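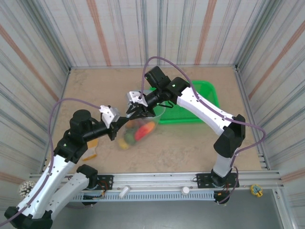 The two-arm handling station was the main item at the Osdale open day, and this report covers its preparation, its running on the day and the use made of the grant up to the end of the reporting period. The station was set up inside its striped enclosure, with both arms mounted at the front rail of the table. The work shown to visitors was joint handling of a clear plastic container of brightly colored toy fruit and vegetables, with the two grippers brought close together on the container and a green basket on the table beside them. Clear plastic was chosen in the proposal as the harder case for the overhead camera, and it remains so.

Report date: 2018-11-20
Project: Sterkholm two-arm handling
Site: Osdale workshop

1. Preparation

Both arms were stripped down to the elbow joints, checked for play and reassembled before the open day. Play in the right elbow was above the limit we set in the first report. The joint was shimmed and is now within the limit, but the repair is temporary and a replacement has been ordered through Gowda. The left arm needed no parts.

The gripper cables were rerouted at the same time. In the earlier layout they ran tight along the forearm and pulled at the connector when the wrist turned past its midpoint. They now have enough slack to follow the full wrist travel. The drawback is that a loose loop can pass through the camera's view of the table, and this has to be allowed for when the arms are placed at their start positions.

The software was frozen before the visit. One change was made after the freeze, a lower closing force on both grippers, after a container wall creased during rehearsal. The change was logged and tested again before the station was opened to visitors.

2. Running on the day

Visitors were admitted in groups of up to 12. Each group was given a short talk on the purpose of the project, followed by a demonstration and time for questions. The station ran 34 demonstrations, 20 of them in the morning session. The afternoon session was shorter because the hall was needed for the Stistthorpe presentation.

Stops fell into two kinds. The first was loss of the container rim by the camera, mostly when daylight from the side doors reached the table. Closing the doors on that side reduced these stops, and a blind will be fitted before the next visit. The second was slip at the fingertips when both grippers held the container and one arm began to move ahead of the other. This is a timing fault between the two controllers and was already on the open list. It does not appear in single-arm work.

No safety stop was called for by staff. The emergency stop was pressed once by a member of the team as part of the talk and the station was restarted by the normal procedure.

3. Visitor questions

Most questions dealt with speed. The present speed is limited by the container and its load - the arms themselves can move faster. Several visitors from packing firms asked about wet produce, which is outside the present scope. We would like to discuss it with you before the next work plan is written.

4. Spending

Costs charged to the open day came to $3,093, covering transport of the station, printed material, the hire of barriers and the elbow shims. The replacement elbow is not included and will appear in the next statement. No transfer between budget lines is requested.

5. Work outstanding

Timing fault between the two controllers: open, next in line.
Right elbow: awaiting part from Gowda.
Blind for side doors: to be fitted by the site.
Cable slack: acceptable for now, clip positions to be marked on the forearms.

The station stays at Osdale until the elbow has been replaced, after which it moves to Stistthorpe for the second demonstration.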